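We stock the Lonach clear vial tray with some reservations, and this page sets them out before you spend anything.

# Lonach clear vial tray

**Sold by:** Bevthorpe Bench Supplies
**Pack:** 2 trays, no lids
**Stock code:** 223
**For:** small labelled bottles and vials that need to stay together on a bench

The maker calls it "a complete bench organisation system". It is a see-through tray with thin walls. You put small bottles in it and they stop wandering off. Anything beyond that is down to you and your labelling, and we'd ask you to read the rest with that in mind.

## What you get

Two trays, packed flat one on top of the other with a sheet of tissue between them. There is no insert, no printed grid and no numbering on the rim. The catalogue used to show a foam insert in the background. We asked about it and were told it was "under review", so please don't order on the strength of it.

The walls are thin. We'd have liked them thicker, and so would anyone who has lifted a full tray by one corner. Lift it with both hands, from underneath.

## On the bench
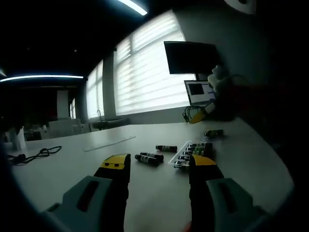
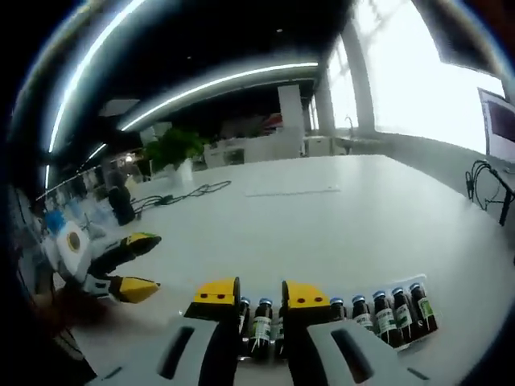

Small dark bottles and a clear tray, on a white tabletop.

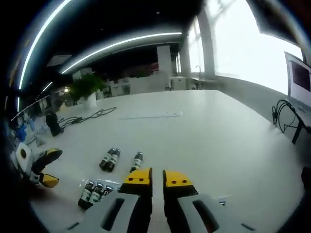
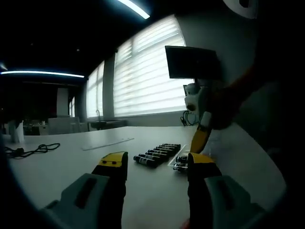
Our main doubt about the Lonach is whether it saves you any time at all. Filling a tray is slow work if you care which way the labels face, and most of us do until the third or fourth bottle. Bottles can go in standing up or lying flat, and the maker's leaflet treats the two as equal. We don't think they are. With the bottles lying in tight rows, as in the first picture, the white labels and black caps can still be seen, but you have settled on one side of each label and the rest of the print is underneath. Standing them up, as in the second, leaves you free to turn a bottle where it is. If your labels wrap most of the way round, stand them up.

There is also the matter of what happens to the bottles that don't go in. A tray does nothing for those. If your habit is to tip a batch out and sort it later, you will still have loose bottles on the table, and round ones lying on their sides will roll given any excuse. The Wustar bottle mat, which is cheaper and a good deal uglier, has ridges that stop this. It can't be picked up with anything on it, though, so it's no use for moving a batch from bench to cupboard.

## Claims we checked

**"Crystal clear for life."** Ours were clear when they arrived. After 90 wipes with a damp cloth the one by our sink had fine scratches along the base, visible against a window and not otherwise. Use a soft cloth. Paper towel makes it worse.

**"Fits all standard vials."** We don't know what a standard vial is and the leaflet doesn't say. Measure the height and width of yours and send them to us before ordering. We'll try it with the nearest thing we have on the shelf.

**"Non-slip."** No. It slides quite happily on a smooth table. Stick-on feet help, and we sell them, but they ought to be in the box at this price.

**"Stackable."** Empty, yes. Full, the upper tray rests on the caps of the bottles below, and we wouldn't leave it like that overnight.

## Who should buy it

People who handle the same few bottles over and over and want to see the labels without picking each one up. It suits checking, counting out and relabelling. It's poor for long storage, as there's no lid and dust gets in.

If you have 500 bottles to put away, buy drawers. We sell the Tan shallow drawer unit for that, and although it's dull and the handles are too small, it shuts.

## Care

Wash by hand in lukewarm water with a little washing-up liquid. Keep it away from strong solvents. Peel off labels slowly, as the glue from the cheaper ones leaves a mark that no amount of rubbing has shifted for us.

## Returns

Unused trays can come back in the original box. Check the corners when you unpack - the batch we had in May included several with hairline cracks, and we replaced those without argument. Cracks reported after a tray has been in use are harder to settle, so look first.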